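Wultarero (software)

Wultarero es un planificador de tareas y movimientos para robots manipuladores de uno o dos brazos. Recibe un objetivo expresado en términos corrientes – «el paquete, dentro de la bolsa» – y lo descompone en una secuencia de acercamientos, agarres, traslados y sueltas que un controlador de bajo nivel pueda ejecutar sin llevarse por delante la lámpara. Fue escrito en su mayor parte por Kohei Ikeda y Sota Hattori en la empresa Plilia, que lo publicó en marzo de 2020 con una documentación de ocho páginas, dos de ellas dedicadas a la licencia.

Origen y nombre

El proyecto nació como un módulo auxiliar de Kuroda, el sistema de percepción de la misma casa. Kuroda sabía decir con bastante aplomo dónde estaba cada objeto de una mesa, pero dejaba en manos del usuario la cuestión de qué hacer con esa información. Ikeda escribió un primer planificador de 444 líneas que resolvía el problema para cubos de colores perfectamente alineados, situación que se da sobre todo en los artículos de robótica. Hattori se incorporó poco después y reescribió el conjunto, incluidas las partes que funcionaban.

El nombre no significa nada en ningún idioma conocido por sus autores. La documentación lo presenta como una ventaja a la hora de buscarlo en la red.

Arquitectura

Wultarero se divide en tres capas. La superior, simbólica, mantiene una lista de hechos sobre el entorno («la bolsa está abierta», «la pinza izquierda está libre») y busca una serie de acciones que lleve del estado actual al deseado. La intermedia, geométrica, comprueba si esas acciones caben en el mundo físico: propone posturas de agarre, calcula la cinemática inversa y descarta las soluciones en las que el codo atraviesa la mesa. La inferior genera trayectorias con límites de velocidad y aceleración y las entrega al controlador del brazo.

Las capas superior e intermedia discrepan con frecuencia. Cuando la geometría rechaza una acción, devuelve un motivo codificado que la capa simbólica incorpora como hecho nuevo y que la obliga a buscar otro camino. En las primeras versiones ese intercambio no tenía límite, y existen registros de planificaciones que pasaron la noche entera debatiendo si convenía apartar antes el cuenco o la caja. Desde la segunda versión se interrumpe tras 1.000 intentos y se emite el mensaje «plan no encontrado», que los usuarios han aprendido a leer como una invitación a ordenar la mesa.

Coordinación de dos brazos

El planificador trata cada brazo como un recurso que se reserva y se libera, de manera parecida a como un sistema operativo administra una impresora compartida. Si una acción exige solo una pinza, la otra se lleva a una postura de espera elegida por su distancia al volumen barrido. El procedimiento es conservador: en tareas sencillas, el segundo brazo pasa buena parte del tiempo aguardando turno con un aire de empleado público que los autores nunca se propusieron imitar.

Existe un modo simultáneo, desactivado por omisión. La documentación lo califica de «experimental» desde la primera publicación y no ha visto motivo para cambiar de adjetivo.

Objetos difíciles

Los envases flexibles y brillantes reúnen casi todo lo que molesta al sistema. Las cámaras de profundidad devuelven huecos o puntos espurios sobre las superficies reflectantes, de modo que Kuroda entrega a menudo una silueta incompleta. Wultarero la rellena con un volumen envolvente y amplía el margen de seguridad, lo cual evita choques y también, en ocasiones, cualquier agarre posible. La deformación añade otra dificultad: una vez cerrada la pinza, el objeto ya no tiene la forma con la que se calculó el plan.

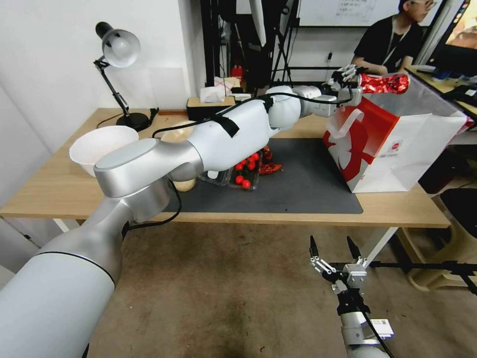 Brazo robótico con un paquete de envoltorio metalizado rojo sujeto en la pinza, por encima de una bolsa de papel. Abajo a la derecha, la segunda pinza.

La bolsa de destino plantea un problema aparte. Se modela como una caja sin tapa y de paredes rígidas, descripción que una bolsa de papel respeta mientras no se la toque. Las asas no figuran en el modelo. Hattori propuso representarlas como zonas prohibidas, y la propuesta se adoptó en diciembre, junto con un parámetro que permite ignorarlas y que casi todo el mundo activa.

Recepción y uso

Wultarero se ha utilizado principalmente en laboratorios universitarios, donde se aprecia que los mensajes de error identifiquen la capa responsable. Las críticas se centran en el tiempo de cálculo, de aproximadamente 40 segundos en mesas muy pobladas, y en el formato de configuración, propio del proyecto e incompatible con los demás por razones que Ikeda prometió explicar en un anexo. El anexo está anunciado en el índice.

Miveck, una herramienta posterior de otro equipo, conserva la capa simbólica y sustituye la geométrica por un modelo aprendido. Es bastante más rápida. Cuando falla no ofrece motivo alguno, y parte de sus usuarios mantiene Wultarero instalado para preguntarle qué ha pasado.

Artículos relacionados
Kuroda (sistema de percepción)
Miveck
Plilia
Cinemática inversa
Planificación de tareas y movimientos
Manipulación de objetos deformables
Pinza paralela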